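Plarow open day — worth the trip?
Forum: Workshop and Automation > Shows and visits

tinplate_gary
Posted 22/09/2022

Went along to the Plarow open day at their Nondau site, as I'd promised a write-up. Short version: nice people, decent coffee, and I came home less convinced than when I set out.

They run visitors round in groups. Ours was led by Ludmila Skála, who knew her stuff and didn't dodge much. The pitch is that you teach the machine by doing the job yourself with a gripper in your hand. You pick things up, put them down, and the recordings go off to train the arm. No programming, they say. The arm they were showing is called Loria and it had a stall to itself at the far end with a rope round it.

What bothered me was how much of the day was people doing the work and how little was the robot doing it. We had 40 minutes at the teaching desks and 6 minutes watching Loria. In that time it did four picks, and one of those needed a member of staff to lean over and nudge the thing back into place. I asked what the success rate was over a full shift and was told it "depends on the task". Well, yes.

The teaching side is more interesting than I expected, I'll give them that. The desks are cluttered on purpose, cables and chargers and cups all over, and you're meant to get hold of one item without clouting the rest. Clear plastic bottles are supposed to be a hard case, and they had us on drinks bottles for a good while.

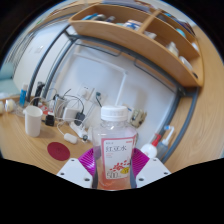
Lovisa Solberg: I'd be careful about judging it on the arm. The recordings are what they sell. Lindqvist have been doing much the same for a year and their arm was hopeless in July, then a good deal better once they had more hours in. I do agree that six minutes is a bit cheeky.

tinplate_gary
Fair point, but then don't call it a robot open day. The leaflet had Loria all over the front. If what they've got is a way of collecting recordings, say so and I'll judge it as that.

Also, "more hours" is what everyone says. More hours of whose time? I did it for long enough to get an ache in my thumb.

bracket_and_bolt
Did they let you choose the objects? Every one of these I've been to, the visitors get handed the same bits the thing was trained on.

tinplate_gary
No. I asked if it could try my glasses case and got a polite smile.

bracket_and_bolt
There you go then.

Lovisa Solberg
To be fair to them, no firm lets strangers put random things in front of a machine with a crowd watching. I wouldn't either. Ask for a private visit and take your own parts. We did that at Lindqvist and they let us stay all afternoon — most of it went wrong, but we learned more from that than from any stall.

mossgate
Is there parking at Nondau? Thinking of the next one.

tinplate_gary
Yes, round the back, but it fills up early. I'd skip the talk at the start, it's slides.

bracket_and_bolt
What are they asking for the hand grippers? That's the bit I might find a use for.

tinplate_gary
Wouldn't give a price. "Talk to sales." I left my email and I've heard nothing so far. Will post if they come back to me.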